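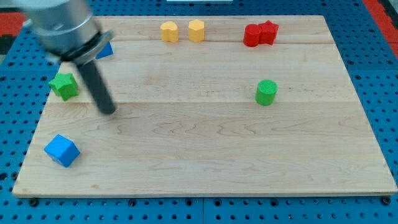
Figura 4. Tablero de arce claro, formado por tablones largos, sobre superficie de trabajo azul perforada.

3.2. El vocabulario de la veta

Los catálogos de muebles dedican a la madera una atención léxica que rara vez conceden al precio. En el corpus de Tulier, compuesto por 948 fichas de producto en español, la palabra «cálido» acompaña a maderas claras, oscuras, teñidas y, en 29 casos, a superficies que la propia ficha reconoce más abajo como melamina. El adjetivo ha dejado de informar sobre el color y se limita a dar la bienvenida.

Un tablero como el de la figura 4 admite una descripción bastante sobria: arce pálido, veta visible, juntas horizontales. Ninguna ficha del corpus se conforma con tan poco. El arce es en ellas «sereno», «honesto» o «nórdico», esta última cualidad con independencia de dónde creciera el árbol. Ó Briain llamó a este procedimiento «atribución de carácter», y advirtió que las maderas reciben virtudes que los redactores no se atreverían a atribuir a sus clientes. Nuestros datos le dan la razón con una docilidad algo sospechosa.

Conviene separar dos usos. En el primero, el adjetivo moral acompaña a un dato técnico (especie, grosor, acabado) y el lector puede saltárselo sin pérdida. En el segundo lo sustituye. Las fichas de Rokard pertenecen casi todas al primer grupo; las de Cadstead, al segundo, hasta el extremo de que en 3 de ellas no hemos logrado averiguar de qué madera se habla, aunque sí que «respeta los silencios de la casa». Los anotadores discreparon sobre si esto debía contar como propiedad acústica. Se decidió que no, un martes, tras una discusión más larga de lo que el presupuesto aconsejaba.

La palabra «veta» merece mención aparte. Aparece en casi la mitad de las fichas y suele ir seguida de «única» — adjetivo exacto en la madera maciza y bastante optimista en el papel impreso. Popescu evita el problema con la fórmula «efecto veta», que los anotadores clasificaron sin vacilar y, según consta en las hojas de trabajo, con cierto alivio.

En el apartado 3.3 se aplica el mismo criterio a los textiles, donde la honestidad escasea y abunda, en cambio, lo «envolvente».

Artículos relacionados
Ó Briain, Saoirse: Muebles con carácter: adjetivo y catálogo
El sofá como interlocutor en la prosa comercial
Nombres de color en cartas de pintura doméstica
«Efecto piedra», «efecto lino»: notas sobre una aposición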